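Small black cups, long white straws at the new Ciko counter

I'm a sucker for a new coffee counter, so when Ciko finally opened its doors in Dreltville I was there before 8 a.m. with my own change in my pocket and no breakfast in me. It has the white tabletops and brown wood-grain paneling the posters promised, and everything to go comes in a black paper cup with a black domed lid. You get a white straw with it too, hot drink or cold!

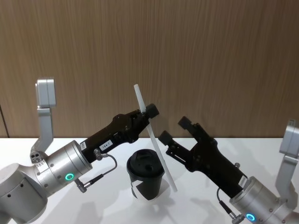
DRELTVILLE, March -- Ciko is the first coffee place to open on the old Shezi arcade's ground floor, and it took over the unit that used to be Zumeo Shoes (I bought my school sneakers there, so I have feelings about this). The counter opens at 7 a.m. every morning and closes in the middle of the afternoon, which is a bit early for me but suits the bus crowd fine.

The line on opening day went out past the photo booth. Ciko told me it rang up 58 drinks in the first hour, and the woman ahead of me bought four of them. I had the small house coffee, then went back for an iced one -- purely for research.

Now, the straws. They're long. On a small cup like this one you get a whole lot of straw standing up over the lid, and I bumped my nose on mine twice before I got the hang of it. Kids love them. My neighbor, who takes her coffee very seriously, pulled hers straight out and drank from the lid like a grown-up.

The cup has a big bold white shape on the front, all diagonal strokes, and I read it as a K. My neighbor says it's an arrow. We didn't settle it.

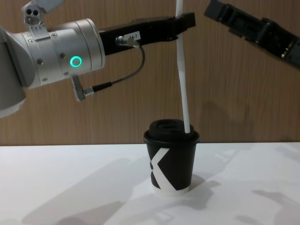
Stamp cards and the cup shelf

Ciko is handing out paper stamp cards, and seven stamps gets you a free small drink of any kind. You can start a card any day this month, and they'll stamp it for tea as well. Bring your own mug and you get two stamps instead of one, but only before 9 a.m.

The domed lid has a little sip opening on top, so if you'd like to skip the straw altogether, just say so when you order and they'll leave it off. 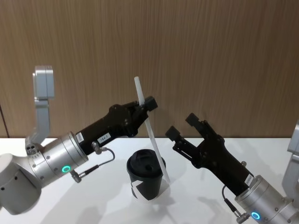 Parking behind the arcade is free for the first 51 minutes (don't ask me who picked that number, it's been on the sign for years). The side door by the bike racks is the quick way in, and there's a ramp. Pastries are supposed to start next month, with cinnamon rolls first. I've already asked them to put one aside for me!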